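플랄타(Flalta) 사내 소식지 | 생활·총무 꼭지
2023년 10월 6일

책상에서 가재 먹는 날, 정리 기준 안내

지난 8월부터 4층 공용 책상에서 간식 모임을 허용하면서 익힌 민물가재를 포장해 오는 팀이 늘었다. 껍질이 많고 양념 냄새가 오래 남는 음식이어서, 총무팀은 자리 배치와 뒷정리 순서를 한 장으로 정리해 배포한다. 초안은 괴뉠 두만(Gönül Duman) 담당이 작성했고, 리보우(Livow) 층 운영 규정의 식음료 조항을 그대로 따른다.

자리 배치의 원칙은 단순하다. 음식은 책상 가운데, 그릇은 음식 왼쪽, 포장 봉투는 오른쪽 끝에 둔다. 휴지 상자는 매트 뒤쪽에 놓아 양손이 젖은 상태에서도 꺼낼 수 있게 한다. 스탠드는 뒤쪽 모서리로 밀고 전원선은 음식이 놓인 쪽으로 넘어오지 않게 한다. 키보드와 모니터가 있는 책상은 음식용으로 쓰지 않는다.

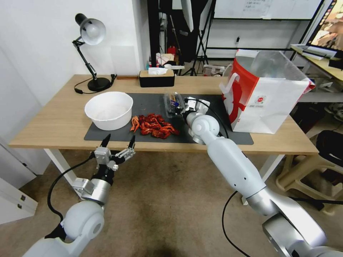
문: 가재를 매트 위에 바로 올려도 되는가?
답: 표면을 중성세제로 닦은 매트에 한해 짧은 시간만 허용하며, 먹을 음식은 접시나 쟁반에 옮겨 담는 것을 기본으로 한다. 매트에 직접 닿은 것은 먹지 않고 폐기한다. 매트는 사용 당일에 세척해 세워서 말린다.

뒷정리 순서는 다음과 같다.

1. 남은 음식과 껍질을 먼저 분리한다. 껍질은 일반 쓰레기로 배출한다. 음식물 수거함에 넣으면 수거 업체가 회수를 거부할 수 있다.
2. 투명 플라스틱 용기와 포장은 내용물을 확인한 뒤 종이 쇼핑백에 모은다. 개봉하지 않은 소품이나 양념이 들어 있으면 꺼내서 따로 보관한다.
3. 국물이 있는 용기는 쇼핑백에 넣지 않는다. 종이 바닥은 수분에 약하므로, 씻어서 물기를 턴 용기만 넣는다.
4. 그릇은 4층 개수대에서 세척하고 건조대에 엎어 둔다.
5. 책상 상판은 마른 천, 젖은 천, 마른 천 순으로 닦는다. 매트를 들어내고 그 밑까지 닦아야 한다. 양념이 매트 가장자리로 흘러 들어간 채 굳는 경우가 가장 많다.

쇼핑백은 책상 위에 세워 둔 상태로 채우는 편이 낫다. 바닥에 내려놓으면 카펫에 양념이 떨어질 수 있고, 지난 두 달간 접수된 카펫 세척 요청은 모두 12건이었다. 용기는 기울여 넣으면 입구가 좁은 봉투에도 들어간다. 손잡이는 바깥쪽으로 젖혀 둔다.
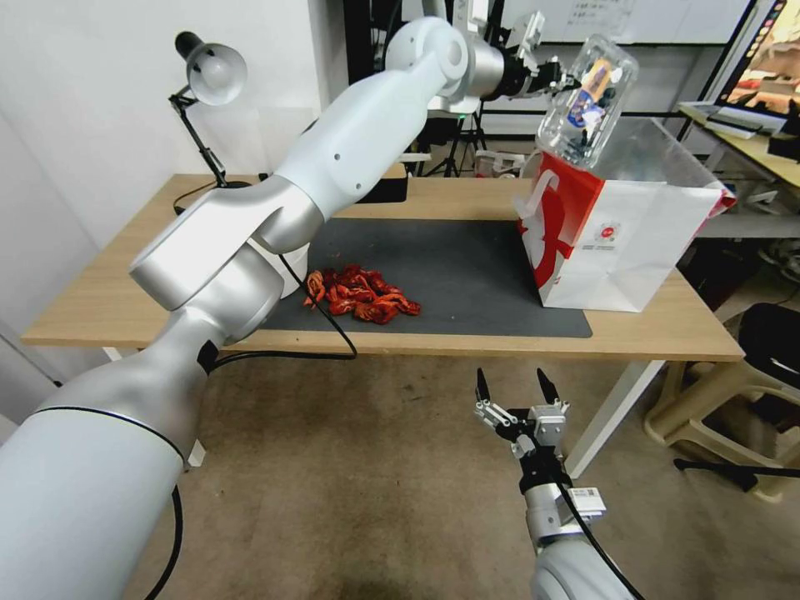 매트 위의 가재와 종이 쇼핑백, 그 위로 들린 투명 용기.

비품 관련 사항도 함께 알린다. 브롤라인(Broline) 세척용 천은 50장 단위로 입고되며 개수대 하부 장에 보관한다. 사용한 천은 재사용 바구니에 넣고, 양념이 밴 천은 폐기한다. 두르순(Dursun) 탈취제는 카펫에 직접 분사하지 않는다. 8월 시험 사용 때 베이지색 카펫에 옅은 자국이 남은 사례가 있다. 냄새는 창을 열어 빼는 것을 우선한다.

종이 쇼핑백은 상태가 양호하면 재사용한다. 손잡이가 떨어졌거나 바닥이 젖은 것은 종이류가 아니라 일반 쓰레기로 분류한다. 비닐봉투는 종이 쇼핑백에서 꺼내 비닐류로 따로 배출한다. 두 가지를 겹친 채 내놓은 건이 8월 분리배출 점검에서 가장 자주 지적되었다.

갑각류 알레르기가 있는 직원이 같은 책상을 쓸 수 있으므로, 모임을 마친 팀은 예약표의 비고란에 "갑각류"라고 적는다. 다음 사용자는 이 표시를 확인하고 필요하면 상판을 한 번 더 닦는다. 스탠드 스위치와 휴지 상자 뚜껑도 닦는 범위에 포함된다. 먹던 손으로 만지는 곳이 대개 이 두 군데다.

책상 예약과 비품 요청은 총무팀 내선 496번으로 받는다. 젖은 매트의 교체품은 창고 78번 선반에 있으며, 가져간 뒤 대장에 팀 이름을 기재한다.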